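57 partages · 5 commentaires

Appel à participation : séances de suture sur supports d'entraînement

L'atelier de gestes techniques de Sanbridge, à Sastomdale, recherche 12 participants pour une série de séances consacrées à la fermeture d'incisions sur supports imitant la peau. Les séances commencent en mai et se tiennent le jeudi, salle Menon, au rez-de-chaussée du bâtiment de formation.

Il s'agit de comparer plusieurs supports d'entraînement et de recueillir l'avis des personnes qui les travaillent : tenue du fil, résistance au passage de l'aiguille, comportement des berges quand on serre, état du support après plusieurs points. Les résultats serviront à choisir le matériel commandé pour les prochaines sessions de formation. Ils ne donnent lieu à aucune note ni à aucun classement des participants.

Qui peut participer

L'appel s'adresse aux internes en chirurgie, aux étudiants en médecine ayant déjà suivi un enseignement de suture, aux infirmiers de bloc et aux étudiants vétérinaires en fin de cursus. Il faut savoir réaliser seul un point simple et un nœud d'arrêt. Une pratique régulière n'est pas exigée. Nous cherchons des niveaux différents et nous retiendrons autant que possible des débutants et des personnes plus avancées.

Les gauchers sont les bienvenus. Merci de l'indiquer dans votre message, le poste est alors préparé en conséquence.

Ne peuvent pas s'inscrire : les personnes ayant participé à la conception des supports testés, les salariés de Trarkham, fournisseur d'une partie du matériel, et les formateurs de l'atelier.

Déroulement

Chaque participant s'engage pour six séances. Une séance dure deux heures, de 17 h 30 à 19 h 30, avec une pause au milieu. L'accueil se fait à partir de 17 h 15. Les places sont attribuées pour la série entière ; on ne peut pas s'inscrire à une séance isolée.

La première séance est une prise en main. On y revoit le point simple, le surjet et les nœuds, sans limite de temps. Les quatre suivantes sont consacrées aux comparaisons. On travaille sur un support, on remplit la fiche, on change de support. La dernière est réservée à la reprise des supports les plus discutés et à un échange avec le groupe.

L'exercice de base est le même pour tous : fermer une incision droite au fil noir, en partant d'une extrémité, avec des points aussi réguliers que possible. Le premier nœud est posé et coupé avant de poursuivre. On demande de garder une longueur de brins suffisante pour que le nœud puisse être examiné ensuite. Les berges doivent être affrontées sans être écrasées.

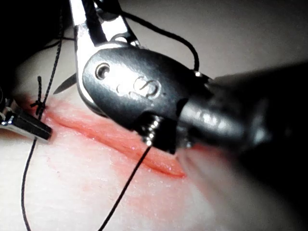

Incision sur support imitant la peau, berges rouges et rosées, nœud terminé au fil noir à l'extrémité gauche.

Les supports diffèrent par leur épaisseur, leur texture de surface et l'aspect de l'incision. Certains ont des berges relevées et colorées, d'autres une simple entaille nette dans une matière claire. Nous voulons savoir si cet aspect change quelque chose au geste ou s'il gêne le repérage du point d'entrée. Les avis recueillis jusqu'à présent auprès des formateurs sont partagés sur cette question.

Ce que l'on vous demande

- Être présent aux six séances, à l'heure. Une absence est acceptée si elle est signalée l'avant-veille, avec rattrapage la semaine suivante.
- Remplir une fiche après chaque support. Elle comporte cinq rubriques : pénétration de l'aiguille, glissement du fil, déchirure éventuelle, tenue du nœud, remarques libres. Les remarques libres sont la partie la plus utile, merci de ne pas les laisser vides.
- Laisser votre support sur place en fin d'exercice, fil compris, avec son étiquette. Ne retirez pas les points ratés.
- Ne pas échanger vos fiches avec les autres participants avant la dernière séance.

Les supports sont photographiés après usage. Aucune photo de visage n'est prise. Les fiches portent un numéro, la liste de correspondance est conservée par la coordination et détruite à la fin de la série.

Matériel et tenue

Le fil, les aiguilles, les gants et les supports sont fournis. Si vous avez l'habitude de loupes binoculaires, apportez-les. Prévoyez une blouse ou un vêtement qui ne craint rien : certains supports laissent des traces de colorant rouge qui partent mal au lavage. Les cheveux longs sont attachés. Les bagues et les montres restent au vestiaire, qui ferme à clé.

On ne mange pas dans la salle Menon. Une bouilloire et du café se trouvent dans la pièce voisine.

Les aiguilles usagées vont dans les collecteurs posés sur les tables, jamais dans les poubelles. En cas de piqûre, même légère, prévenez l'encadrant tout de suite.

Indemnisation

Les participants reçoivent une indemnité de 57 euros par séance suivie jusqu'au bout, versée par virement après la dernière date. Les frais de transport ne sont pas remboursés en plus. Une attestation de présence est remise sur demande. Elle ne remplace pas une validation de stage et ne vaut pas formation continue. Les étudiants sont invités à vérifier auprès de leur faculté que l'indemnité est compatible avec leur statut.

Accès

Entrée par la cour, porte de droite. Le parking du personnel est accessible aux participants à partir de 17 h, dans la limite des places. Le local à vélos est à gauche du portail. La salle est accessible en fauteuil roulant, les tables sont réglables en hauteur.

Pour s'inscrire

Envoyez un message à Farah Mandagi, coordination de l'atelier, en précisant :

- votre nom et votre situation actuelle (année d'étude ou poste occupé) ;
- votre expérience de la suture, en quelques lignes ;
- votre main dominante ;
- une éventuelle allergie au latex ;
- les jeudis où vous savez déjà être indisponible.

Il n'est pas nécessaire de joindre un CV. Les candidatures sont examinées dans l'ordre d'arrivée, en tenant compte de l'équilibre entre les niveaux. Une réponse est donnée à tout le monde, y compris aux personnes non retenues, qui peuvent demander à figurer sur la liste d'attente. Le formulaire de consentement est envoyé avec la confirmation et doit être rapporté signé à la première séance.

Partager · 57
Commentaires · 5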